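2018-06-29

Too hot to sleep, so I'm writing this at the kitchen window with my feet in the washing-up bowl. It was still light at ten and the swifts were going round and round the chapel roof making that noise like a squeaky pram. I meant to go to bed early because the bus to Jeltside goes at twenty past seven and I missed it on Tuesday by the length of the post office, but there we are.

The allotment first. I've been on at myself for weeks to write it all down properly and I never do, and then in December I sit there with the seed catalogue and can't remember a thing about which beans did well and which ones sulked. So. The broad beans are finished, all of them, and I've frozen two bags and eaten the rest, mostly straight out of the pod while standing up. Blackfly all over the tops by the end but I'd pinched them out too late, my own fault. The peas have gone crispy. Not one drop of rain in Gendthorpe for I don't know how long now and the ground has cracks I can put my whole hand down. I did put my whole hand down. It was lovely and cool in there and then I thought about spiders and took it out again.

The water is the thing everyone's grumbling about. The tank by the gate was down to a green puddle by Wednesday and the tap dribbles so slowly that there's a queue for it at six in the evening, all of us standing there with our cans like people waiting for a christening. I've started going up before breakfast instead. It's so nice up there at that hour, I can't think why I haven't always done it! Dew on the squash leaves, a blackbird shouting at me from the bean poles, and the smell of somebody's sweet peas two plots over. I did nine cans this morning and my arms are like string.

Courgettes: already too many. I have two plants and I swore last year I would only have one. Tonight I had them grated and fried with an egg on top, and I had them last night in pasta, and tomorrow I shall have them in something else, probably cake. The tomatoes in the lean-to are the best I've ever had though, big fat trusses, still green as anything. The variety is Trenora, which I'd never heard of, it came free with an order for netting and I only sowed it so as not to waste it. If they taste of anything at all I'll be saving the seed.

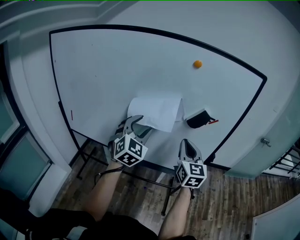

I also went to Nseir on the way home from work, because I'd promised myself a treat if I got through the week without buying lunch (I bought lunch once, on Monday, but it was only a roll). It's the little grocer's at the bottom of the hill with the blue awning and I could spend a whole hour in there. I came out with a jar of pickled turnips, a bag of sumac, some flatbreads still warm in their paper, and a melon I then had to carry all the way up the hill in this heat, hugging it like a baby. It was 99p, the melon! I ate half of it over the sink as soon as I got in and the juice ran down to my elbows. The other half is in the fridge with a plate on it. I keep thinking about it.

The pickled turnips are bright pink and very salty and I've decided I'm going to try making my own if the ones on the plot ever come to anything. They're the size of marbles at the moment. I sowed them far too thick and then couldn't bring myself to thin them, I always feel so mean pulling up something that's only just got going. I must do it this weekend. Write that down: THIN THE TURNIPS. And the carrots while I'm at it, in the evening, when there's less of the fly about.

Work was work. The fan in our room blows all the papers off whichever desk it's pointing at, so you have to choose between being cool and having any idea what you're doing. I chose being cool. We all went and sat on the bit of grass behind the car park at dinner time with our shoes off and I've caught the sun down one side of my face only, because I sat the same way round the whole time. I look like a half-done biscuit.

The other thing I wanted to put down is the shed. I've been looking at a new one, well, not looking, I've been staring at the page in the catalogue every night like a girl with a film magazine. Mine leans more each year and the door has to be lifted up and shoved with a hip. The one I like is £395 with the floor included and has a proper window that opens, and I could have a chair in there and a shelf for my flask. But £395 is an awful lot of money to keep a fork and some string dry. I could patch the old one. There's that roll of felt in the cupboard under the stairs that I've moved house with twice, and if I took the worst of the boards off the back and put the good ones from the old bed in their place it might stand up for another couple of winters. I'll have a poke at it with a screwdriver on Sunday morning and see how soft it is. I've a feeling the screwdriver will go straight through.

I'd also like to get the blackcurrants in before the pigeons do. The net has a hole in it that I keep meaning to mend and the pigeons know exactly where it is, they walk in as if they'd bought a ticket. There's easily enough for jam if I'm quick. Need sugar. Need lids too, I've got plenty of jars but the lids have all gone rusty round the edges, except for the one off the turnips, which is lovely and new and smells very strongly of turnips.

Other bits, before I forget: library book is overdue (the one about the lighthouse, haven't finished it, don't much like it, will finish it anyway). Pay the window cleaner. Ring about the gutter while it's dry, because the minute it rains everyone in the village will be ringing about their gutters. Find the sandals that don't rub.

It's nearly midnight and there's still a bit of pale in the sky over towards the Jeltside road. The water in the bowl has gone warm. A moth the size of a stamp has been walking up and down the window for ages and I've been letting it, it's rather handsome, all brown and cream with a furry collar. I'm going to open the top window and let it out, and have one more slice of that melon, and then bed. No bus tomorrow after all, I've just remembered what day it is! Alarm off. Cans by the door.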